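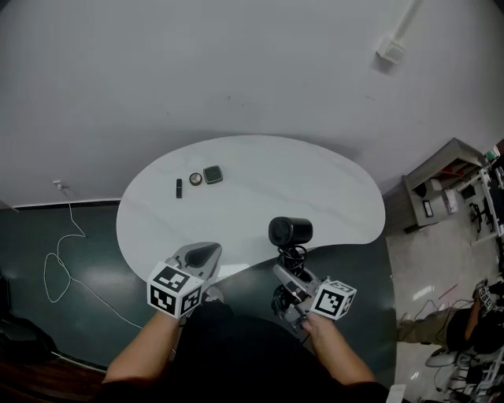
Smoke-Free Grounds Walk-Through, Brevard Youth Center
Filled in by Roos Verbruggen, with Danjuma Ogunleye along for the outdoor part

Entrances and signs

1. No-smoking sign at every public door: Yes. The one by the gym has faded quite a bit, and I'd love to see it replaced before September.

2. Signs mention vapes and e-cigarettes: Partly. The newer ones do, bless them, but the two by the parking lot are the old wording. Marta Bondarchuk has the new ones in her office.

3. Smoking area at least 25 feet from doors and windows: No. Danjuma ran the tape and got 16 feet to the kitchen window — an easy fix, as the bench isn't bolted down.

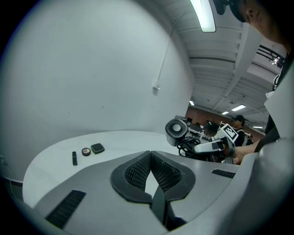

4. Butt cans emptied and in good shape: Yes, and thank you to whoever has been keeping up with them. The lid on the back one sticks a little.

Indoors

5. Restrooms free of smoke or vape smell: Yes, all of them, at 3:30 in the afternoon when the building was good and busy.

6. Quitline cards on display: Yes at the front desk, none upstairs. We started the summer with 100 and 70 are left, so please carry a stack up there.

7. Staff have signed the tobacco policy: All but Mariann Csonka, who only just joined us and has the form at home.

Recheck items 2, 3 and 6 next month. Leave this sheet in the front desk binder.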